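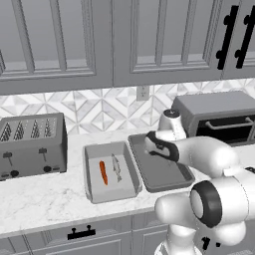

Days Out / Food & Drink

I've been meaning to get to the Hayashi flour mill open day for ages, and last Wednesday the planets finally lined up (Mum had the kids, the car had a new battery, I had a day owing from work). It's out past Grunum at 1601 Gostell Road, and if you're relying on your phone to find it, don't! Mine sent me up a gravel track to somebody's dam. Stay on the bitumen until you see the silos and turn in at the second gate.

Tickets are $19, which gets you the tour, a cuppa, a go in the baking kitchen and a kilo bag of flour to take home. They take you round in groups of up to eight, so it never feels like a cattle call. I got in with a lovely mob from a Tronano walking club who had all brought their own mugs and clearly knew the drill.

Our guide was Katsuhiko Minami, the head miller, and he's one of those people who could talk about wheat until the sun went down. We started outside at the intake pit, where the trucks tip their loads through a grate, and he had us all sticking our hands into a bucket of grain and chewing it. You chew and chew and eventually it turns into a sort of gum! That's the gluten, and apparently the old growers used to judge a crop that way before they had a lab to send it to. Mine just tasted like paddock for the first minute.

Then it's earplugs in and up the stairs. The whole building hums. The wheat gets cleaned and dampened and left to sit overnight before it goes anywhere near the rollers, so the bran toughens up and comes away in big flakes. I'd always pictured a single grind and then done, but it goes round and round - roller, sifter, roller, sifter - with a bit more white flour coming off each time. The sifters are my favourite. They're great big cupboards hanging from the ceiling on cane rods, all swaying together like they're at a very slow disco. On a normal shift they turn out 3660 kilos of flour, and most of it goes to bakeries within a couple of hours' drive.

There's also one pair of millstones still going on the ground floor, for the wholemeal. It's warm and dusty in there and smells like Weet-Bix, and I could have stayed all arvo.

After the tea break (good scones, stingy with the jam) we moved on to the baking session with Mitsuko Wada, who looks after the test baking. Her job is to bake the same plain loaf from each new batch and see how it behaves, then ring the bakeries if the flour is thirstier than last month's. She had us make a slab focaccia, and I came away with more tips than I could scribble down. The one that stuck is to hold back a splash of the water until the dough has had ten minutes to itself, then decide whether it wants it. I have been drowning my dough for years, so that explains a few things.

She's also very firm on oiling the tin more than you think you should, right up the sides and into the corners. Mine came out a bit pale in the middle but the crust was beautiful, and the walking club and I swapped bits like kids with footy cards.
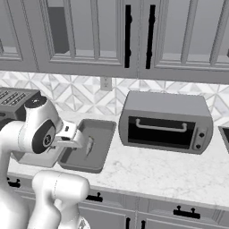 Can you buy flour there without doing the tour?

The mill shop is open to anyone on weekdays until mid-afternoon, and you don't need a ticket or a booking for it.

I went a bit mad in the shop myself. The stoneground wholemeal is the one to get, and they do a rye that sells out early, so go in before the tour and ask them to put a bag aside. The wholemeal should live in the fridge or freezer if you won't use it quickly, as the oils in it go off. Bring a box for the boot too. I had a paper sack split on the drive home and I'm still finding flour in the seatbelt buckle.

A few practical bits: closed shoes are a must, hair has to be tied back, and the stairs are steep with no lift, so ring ahead if that's a worry. Parking is on grass and would be a bog after rain. The next open day is in March, and I've already got my sister down for it.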